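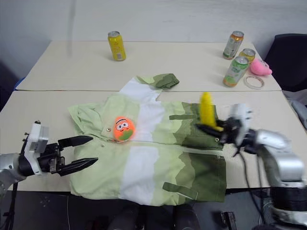

Laundry bench, Saturday, Clarnberg back bay

Present: me (Anwara), Tiburcio until lunch, Kgomotso on the logs from home.

Same question as all month. Can the two-arm bench clear small stuff off a garment and then deal with the garment, with no one reaching in? Rosales want a yes or no for the laundry side by the end of November. I don't have one yet.

Setup

Two white tables end to end, short-sleeved kids' shirt flat, front up, collar toward the wall. Orange plush and the banana are the clutter. Cans, pink plush and the tape roll stay on the far table and are not part of the task. I left them in on purpose so the Skurel planner has something to ignore. Gumaro thinks this is unfair to it. My own laundry room has worse in it.

Shirt chosen by Tiburcio. It has pale green, white and dark green all on the one front, and the planner has been drawing its garment outline along the colour changes instead of along the hem. We knew that from the plain grey tea towels, where it had no trouble at all. Anyone repeating this should use a patterned shirt from the start or they will get numbers that look better than they are.

Clutter removal

Ran 60 attempts. An attempt is one toy off the shirt and set down clear of the fabric. If the fingers catch cloth on the way, it counts as a miss even when the toy ends up in the right place.

The banana is the easier of the two. It has a narrow middle and the fingers can get a proper hold either side of it. Lifted upright it clears the shirt with room to spare. The orange one is round and squashy, and the fingers tend to press it down into the shirt before they close, so the shirt bunches underneath and then comes up with it. Of the 18 misses, nearly all were the orange toy bringing fabric along.

Kgomotso suggested closing from higher up and accepting a worse hold. Tried it after the coffee break. Fewer snags, more drops. Call it even. We'll need a touch signal at the fingertips to get further, and Hodisard have quoted us for that twice already, so someone should answer them.
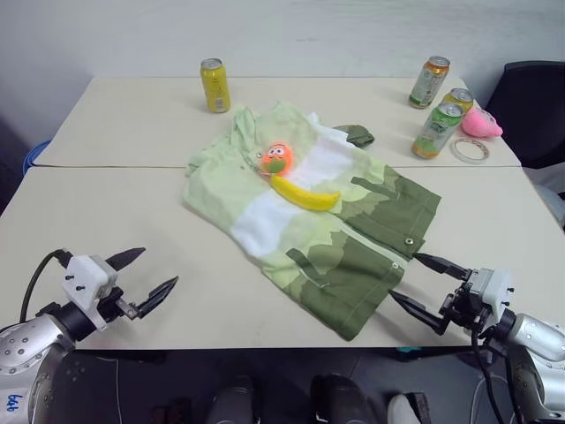 Garment handling

Second part was the lower right corner, the dark green end with the pocket flap. The right gripper goes in low for a pinch at the hem while the left waits open over bare table.

With both toys still on the shirt I only let it approach and pinch, no lift. The point was to see where it thinks the edge is. It goes for the pocket flap more often than I'd like. The flap is a stitched edge with a shadow under it, so I can see why the planner likes it, but a fold started from there drags the whole front sideways.

With the toys off, I allowed the full fold. Got through 17 before lunch. The first fold, hem toward collar, is passable on a good run. The sleeves are not. It has no idea what to do with a sleeve that's crumpled under itself, and it will repeat the same pinch until someone hits stop. A person gives the shirt a shake and the problem goes away. We have no shake. Tiburcio wants to write one. I said after the report.

Longest single run was 203 seconds from go to hands-off, and that one needed me to flatten the collar partway, so it can't be counted as unassisted.

Where this leaves us

For the household version, no. A parent would have the shirt folded and in the drawer while the arms were still deciding on the hem. For the shop floor I'd say part of it is close. Picking loose objects off flat textile before it goes to a folding machine is a real job, people find it dull, and the banana results would nearly do if everything were banana-shaped. That's how I'd put it to Rosales, minus the banana.

Eustaquio Chávez asked by email whether a bigger table would help. I don't think so. The seam between the two tables does matter a bit, as the shirt hem can catch there when it's dragged, so one continuous top would be nicer. Low priority.

To do

Re-run the orange toy with the slower close. Same shirt, same position.
Mask the pocket flap in the planner and see if the hem pinch improves.
Coil the spare cable on the right arm.
Kgomotso to split the logs by toy. At the moment they're lumped together.
Ask Gumaro for the tea towel numbers so both sets go in the same table.
Reply to Hodisard.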